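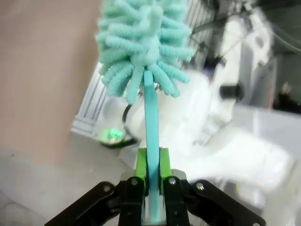
*Written by the buyer of the Hareo shop, March*

The train to Jirklow leaves very early, and I had slept little, so my first notes from this trip are difficult to read. The later ones are better. I am writing them out now for the customers who asked where our new water pipes will come from this summer, and also for myself, before I forget the details.

Paisan is a small factory on the road between Jirklow and Grerkow. They make the stems and trays there, and they blow part of the glass. The rest of the glass arrives from another supplier and is only painted and cut in the house. I did not know this before. In the catalog all the vases look as if they were born in the same place, and I think the catalog should say it more clearly. I told them so, and they wrote it down.

We started in the metal hall. It is loud and it smells of oil, and you must speak close to the ear of the other person. The stems come as long brass tube. They are cut, then shaped on the lathe, then polished, then they go to plating. I was allowed to hold a stem between each step. After the lathe it looks rough and dull, and the rings have sharp edges. After the first polishing you can already see your own face in it, but with gray lines. The worker at the wheel showed me with his hand how to turn it slowly, and laughed when I turned it too fast.

The question I brought from home was about the hose ports. Last year we had complaints that the ports on the older model leak air when a second hose is connected. The new stem has two ports with a small ball inside each, so the port closes itself when no person is pulling. I tested it with my mouth on a clean sample, without water, and it closed well, with a small click. I would still like to see how it behaves after one season of use in a lounge, with syrup and smoke in it. They gave me a stem to take for this purpose and I will write again in the fall.

The glass room is hot and more quiet. The oven stays at 900 degrees (Celsius), and you feel it in your eyes from the door. There I understood why the heavy vases cost so much more than the light ones. It is not only more glass. The thick bottom has to cool slowly in a second oven, and if the cooling is too quick the vase can stand on the shelf for a week looking perfect and then crack during the night. They keep a box of the cracked ones near the door. One of them was deep green with a gold line at the neck, very beautiful, and I asked if I could buy it as a flower vase. They said no.

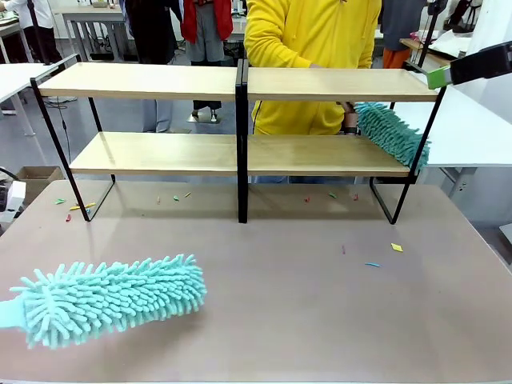 Lunch was in the canteen, soup with barley and a plate of pickles, and after it we sat down for prices. I had prepared myself for a long discussion. It was short. The minimum order for the painted vases is 14 pieces in one color, and for a shop of our size this is possible but not comfortable. Clear glass has no minimum. I ordered the blue and the smoke gray, and left the red for another time, because red does not sell for us except in December.

About the packaging I am less satisfied. The gift box is nice, with a magnet in the lid and a soft insert, but the insert holds the vase only at the neck. If the box falls on its corner, the bottom of the vase will take the hit. I asked for a foam ring below. They answered that the ring makes the box higher and then it does not fit their cartons. So for the first delivery we will put the ring in ourselves when the goods arrive, and if you see a gray foam ring that looks home-made, it is from us.

A few practical notes for other shop owners who want to visit:

- Write to the Paisan office before you come. The gate has no bell.
- From Jirklow take the bus in the direction of Grerkow and tell the driver the word "glass." He knows.
- Wear closed shoes. I saw a visitor sent back from the glass room because of sandals.
- Photos are permitted in the metal hall but not near the plating baths.
- The factory store sells rubber seals and bowl screens cheaply, but closes at 2 p.m. I came too late and bought nothing.

In the afternoon I had still one hour before the bus, and I spent it in the sample room with the older trays. Some have a pattern of leaves stamped in the brass by a tool that they no longer use, since the press for it is broken. I prefer these trays to the new ones with the laser pattern. I asked if there is a plan to repair the press. The answer was a polite face and the word "maybe," so I would not wait for it.

The bus back was full and I stood until Jirklow with the sample stem wrapped in my coat. The blue vases should be with us before the end of spring. The smoke gray come later, with the hoses.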